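Forums > House & Yard > Floors and Furniture > Wood table on a wood floor, does it have to match?

Austra Lill
Started 1st April

OK, I need opinions and I know this group has them! We finally pulled the carpet out of the dining room and there's the most gorgeous old oak under it. Sanded it, two coats of Gralter in the satin, and I keep walking in just to look at it. The trouble is my grandmother's table. It's long, it's walnut, and it's redder than the floor, but only a little redder, so it looks like I tried to match them and missed. My sister says strip the table. My husband says put a rug down and stop talking about it. What would you do?

kamel_k
Rug. Your husband is a wise man.

pinewood_dee
Please please don't strip the table! You'll never get that color back. Walnut goes that way over decades of sun and you can't buy it in a can. What direction does the table run compared with the boards? I ask because ours looked terrible until we turned it ninety degrees. Same table, same floor, same lamp.

Austra Lill
Runs with the boards, and it has to, the room is narrow and I'd be climbing over chairs to reach the window. Interesting though. I never thought of the direction as part of it.

kamel_k
Turning it won't change the color. Two browns that nearly agree will still nearly agree sideways.

pinewood_dee
It does change it, Kamel. Light comes off the grain differently depending on where you stand. Go lay a spare board across your own floor and walk past it.

benchdog
I love this topic, so forgive the length. I went through the whole matching thing when I moved to the place on Cullinane and what saved me was sheen. Everyone talks about color and skips shine. A satin floor with a glossy table over it reads as two separate things even when the browns are close. I rubbed my tabletop with Hondura oil (the plain one, no stain), buffed it with an old T-shirt until my arm hurt, and suddenly it had an edge to it. Didn't touch the color at all. Total outlay was one can and one T-shirt.

Wood in all three of these.
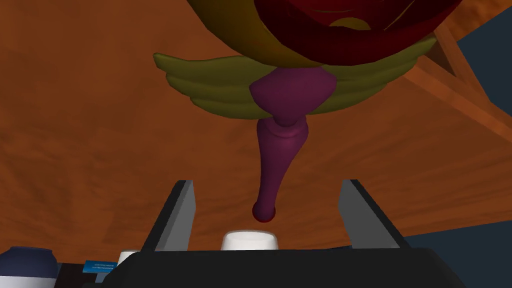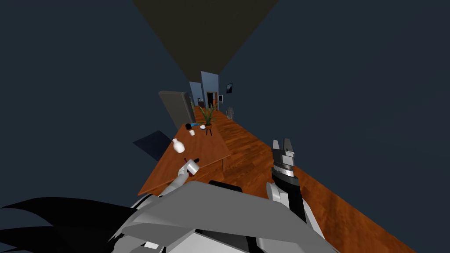
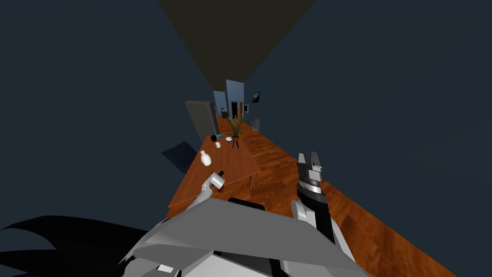

Maya Nimri
I'd go easy on oil over an old finish. If the table was shellacked, and a lot of grandmother tables were, the oil just sits there and gets gummy. Try a dab of denatured alcohol underneath where it won't show. If it goes sticky, it's shellac, and you want paste wax instead. Wax will give you the same shine, and you can take it off again if you hate it.

benchdog
Fair point, and a good one. Mine was bare wood when I got it, so I never had to ask. Austra, listen to Maya.

Austra Lill
Just crawled under there with a cotton swab. Sticky! So shellac. I'm thrilled, I feel like a detective. Wax it is.

kamel_k
And a rug.

Maya Nimri
A rug isn't a bad idea either, but get it wide enough that the back legs of the chairs stay on it when people push out. A skimpy one is worse than none. And use a pad that's marked safe for new finish. Give that floor the full cure time on the can before you cover it.

pinewood_dee
I'm still against the rug. She just uncovered the floor!!

Austra Lill
Waxed. Five evenings, thin coats, and the difference is bigger than I expected. It's still redder than the floor but now it looks like it's redder on purpose. Sister has been over and dropped the stripping idea. No rug so far. We have the whole family here in August, so the chairs will get a proper workout and I'll see how the finish holds up. Thank you all so much, this was fun.

kamel_k
Felt pads on the chairs at least.

Austra Lill
Felt pads are on, I promise!

Comments (3)

grainline: Used the swab trick on a dresser tonight. Also shellac. Ordering wax.

Tomasz B.: Does anyone know if paste wax is OK where kids do homework? Ours leave water glasses on everything.

oldhinge: Tomasz, it'll ring, and so will the shellac under it. Coasters, or a cloth on school nights. I rewax ours when it starts looking tired and the rings mostly fade out.

Contact the moderators | © Floors and Furniture Forum | Back to top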